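Setting up a shared dish station: handing the break room cleanup to a two-arm cell

This guide covers the changeover at a small workplace kitchen where putting away crockery moves from a staff rota to an automated station. It assumes the cell is already installed and the emergency stop has been tested. The procedure was written for the Sestatport office, where the station is called Jerine and the scheduling software is Eda.

Before you start

Write down who does the job now and how long it takes. At Sestatport the rota took 40 minutes a day, split over two shifts. Keep the old rota posted for the first 30 days. Staff will need it if the cell is down.

Step 1. Fix the layout

Cover the work surface with a plain matte mat. Put the storage items along the edges and leave the middle open for single pieces. Plates go upright in the rack, mugs on the pegs of the mug tree. A lid goes down flat with its knob facing up, clear of everything else, so that a gripper can close on the knob from above.

Leave both grippers open and empty before you save the layout in Eda. Then mark the position of the rack and the mug tree on the mat. If either one is moved, save the layout again. 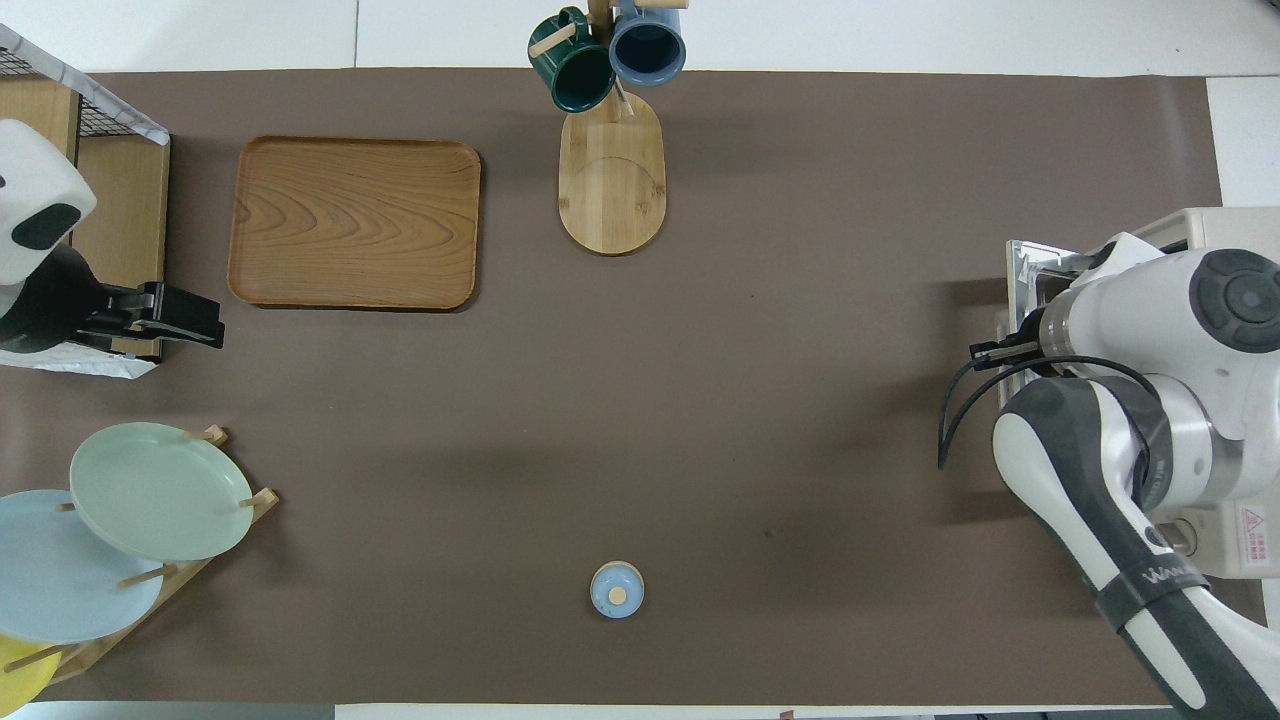 Step 2. Assign the remaining tasks

The cell does not remove the work completely. Three tasks stay with people:

Scraping and loading the dishwasher.
Setting aside chipped or cracked pieces.
Clearing a stopped job and restarting it from the Eda panel.

Name one person per shift for the third task and allow 20 minutes of training. Add the duty to the written job description – otherwise it falls to whoever is standing nearby.

Step 3. Run the first week

Run the cell for 7 days at reduced speed. Log every stop with the time, the item and the action taken. Review the log with both shifts before raising the speed. Most stops at Sestatport came from mugs placed with the handle turned the wrong way, and a change to the loading instructions fixed them.

Step 4. Update the rota

Remove the put-away slots from the rota and enter the restart duty in their place. Changes to break times need a separate notice.

Last revised December 15, 2018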